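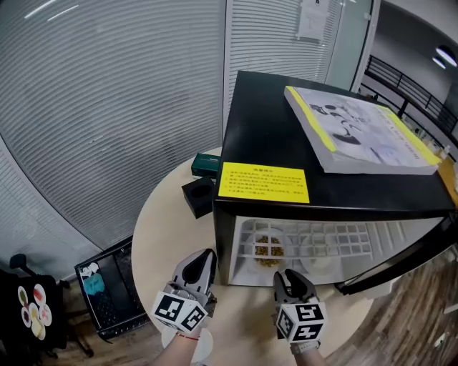 Why your database keeps saying "unknown"

When I started at Lumness, a small firm that makes booking software for dental clinics, my first task was a report. It had to list every patient who did not live in Ayala. I wrote the query in one line, it ran quickly, and it was wrong by 24 patients.

Those patients had no town recorded at all. The field was NULL, and I had supposed that an absent town is surely different from Ayala. SQL does not reason in this manner. If the town is not known, the database cannot say whether it is Ayala or not, so the comparison is neither true nor false. It is unknown, and a WHERE clause keeps only the rows which are true.

My colleague Jhair Sotelo looked at the screen over his coffee and typed three words at the end of my line: OR town IS NULL. He did not make any remark, for which I was grateful.
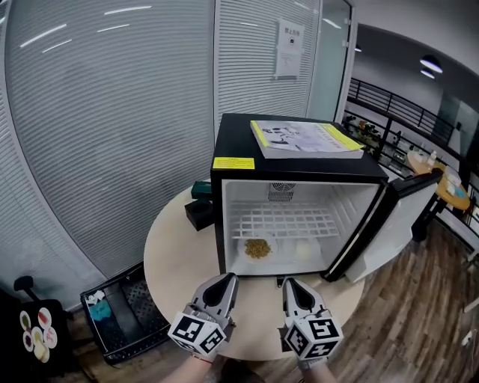
Is NULL the same as an empty string?

In most systems they are different things. An empty string is a value of zero length, while NULL marks that there is no value. Oracle is the well-known exception and treats an empty string as NULL, so a query moved from there to PostgreSQL can behave differently.

The same trouble appears in places where you do not look for it. COUNT(town) skips the rows with NULL, but COUNT(*) includes them. An average ignores them too, so if 3 clinics out of 13 have sent no figures, you receive the average of the other ten, and nothing on the report tells you so. 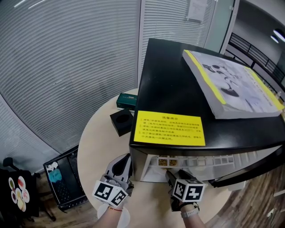
The trap of NOT IN

The worst case I have met was at Milteck, where we had a job called Dronditz that ran each night at two o'clock. It chose customers whose number was NOT IN a list taken from another table. For months it found more than 100 customers every night. Then in October it found zero, and it continued to find zero.

Someone had imported one row without a customer number. One NULL in the list is enough: the database must check that each customer differs from every item, and for that item it cannot be certain. So no row passes. There was no error message and the log was green.

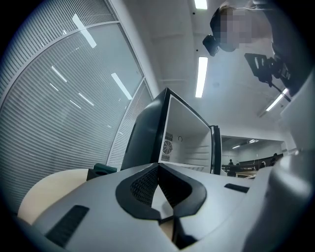

We replaced it with NOT EXISTS, which only asks if a matching row can be found, and the job worked again the same night. Later we also made the column NOT NULL - this should have been done when the table was created. The next bad import was refused at once, with a clear message naming the column, and the person who had sent the file corrected it before lunch.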